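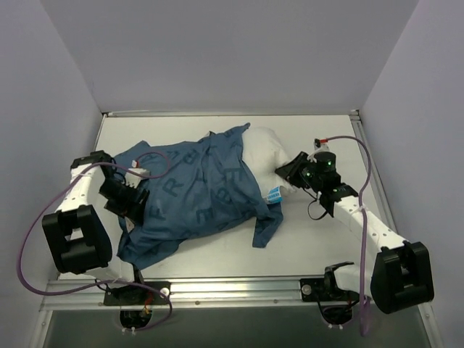

Cosmin Oprea wrote back after the first visit that he had gone in expecting to be impressed by speed and came out thinking mostly about cloth, and that he wished someone had told him beforehand to watch the fabric and leave the arms alone for the first few minutes. I have taken his advice to heart, and these notes are arranged accordingly!

Handout 2: Notes to go with the open day at Zarnuneo, Elluvthorpe
September 26, 2023

Welcome back, everyone, and thank you to all of you who squeezed onto the bus. I know the back row was tight. What follows is partly a record of the visit and partly the material I would have covered in class if we hadn't been out enjoying ourselves, so please read it even if you were there (and especially if you were at the coffee end of the hall, you know who you are).

Why cloth is hard

Most of the robot work we have talked about so far deals with rigid parts. A bracket has a shape, and it keeps that shape when you pick it up, so once you know where one corner is you know where all the others are. A shirt gives you none of that. Pull on the hem and the sleeve goes somewhere, and where it goes depends on the folds, on the friction with the table, and on whatever else the fabric happens to be lying against. Engineers call these deformable objects, and you will meet the term again in the Grevis reading.

The demonstration cell had two arms bolted to one rail at the front of a walled work surface, with a blue T-shirt printed in big capital letters. I was fond of those letters. When you look at a crumpled shirt with a pattern on it, you can follow an R or an F into a fold and get some feeling for how the fabric is lying. Plain white cloth is much less generous, to people and to cameras alike.

Two arms, two jobs

Think of how you get a pillow into its case. One hand keeps hold of something while the other does the moving, and every so often they trade places without your giving it a thought. With two arms the same sharing of work has to be planned. A grip that holds one end still gives the other arm something to work against, and a good part of the skill lies in deciding when to let go.
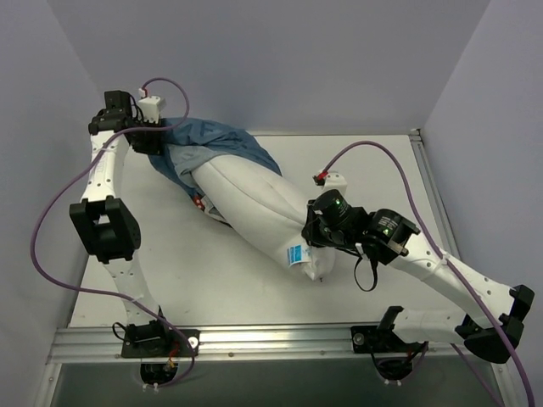
Does a parallel gripper need to know how hard it is squeezing?
It depends on the task. For a thick fold of cotton, closing to a set position will often do, while thin or slippery cloth is a case where some sense of force or slip earns its keep.

Padded things bring their own trouble, and I'd like you to think about this before next time. A stuffed shape gives way under the fingers and then pushes back, so it is neither a rigid part nor a sheet. Put a loose garment next to it and you have two kinds of softness on one table — and a grip that suits one may be quite wrong for the other.

For your write-up

Please hand in a page or so, 50 lines at the very most, on one moment from the visit. Say which arm was holding and which was moving, if you could tell, and what you think a person would have done with the same two hands. Sketches are very welcome. Stela Bucur has kindly offered to read drafts, so do take her up on it.

The Bensaid chapter is on the shelf in room 14, and the December session will pick up from its section on grasp planning. Bring your sketches along with you.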